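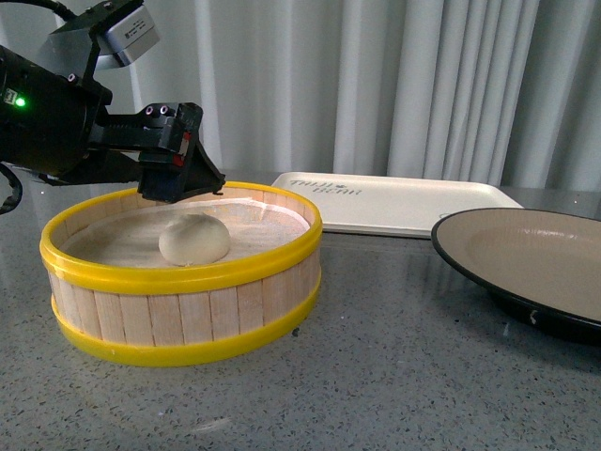 A dough ball in the steamer basket.

Cornville Community Kitchen: progress report to the Prudora Fund, June

14 shares | 2 comments

Dear Lavanya,

What a spring it has been! When we wrote to you last, the evening cooking courses were a timetable on a wall and a borrowed set of pans. Now all 3 courses are up and going – breads and dumplings, soups and stews, and cooking for one – and the first two have finished their full run. I have been looking forward to writing this report for weeks.

Enrollment first, as your form asks. We have had 37 people sign up, against the 30 we put in the application. Most live within walking distance, but a good handful come over from Serrano on the late bus, which meant moving the start to 6:15 so they aren't walking in halfway through the knife work. The dumpling course filled first and has a waiting list. Cooking for one was slow to start (we think the name put people off, and we are trying out "Small Suppers" for the fall), but the people who come to it love it and stay late talking over the dishes.

The recipe booklet is nearly there. Sowmya Gounder has tested every recipe in it at least twice, on a home stove as well as on ours, and she has rewritten the steamed bun pages from scratch after learners told us the resting times made no sense. They were right. The new version gives the time for a warm kitchen and a cold one, and it says what the dough should feel like under a thumb. We are printing 1,000 copies at Zamley, who gave us a better price for the matte paper than we had budgeted. The proofs are due back on Friday. Spanish pages are in the same booklet, facing the English, so families can cook from one copy.

The pantry nights have been the nicest surprise of the whole grant. You'll remember these were a small line near the bottom of our plan: people bring one thing from the back of the cupboard, and we cook whatever turns up. We have had split peas, canned lychees, a huge bag of barley and far too much mustard. One group made a barley and mushroom soup so good that it has gone into the booklet on page 22, with their names under it.

Some things have gone less smoothly. The second oven was delivered with the wrong door seal and sat unused for most of April. It works beautifully now, but the bread sessions had to bake in two rounds and ran over. Child care is still the big gap. We planned for a helper in the side room every week and managed it for only half the sessions, and parents noticed. Sowmya is talking to the after-school program about sharing someone's hours.

On money, we are under on printing and over on ingredients, mainly butter, eggs and flour. With your approval we would like to move the printing savings across to cover the food. The change is marked on the attached budget sheet, second tab, and we need your okay before the fall order goes in.

Coming up next:

- booklets handed out to learners, the library and the clinic
- a second dumpling course for the waiting list
- 3 weekend sessions for teenagers, who have asked for noodles
- a short survey of everyone who has finished a course

Please do come and visit. The first teen session would be a fun one to see, and there will be plenty to eat – bring an appetite and something odd from your cupboard!

With warm thanks from all of us in Cornville

Shared 14 times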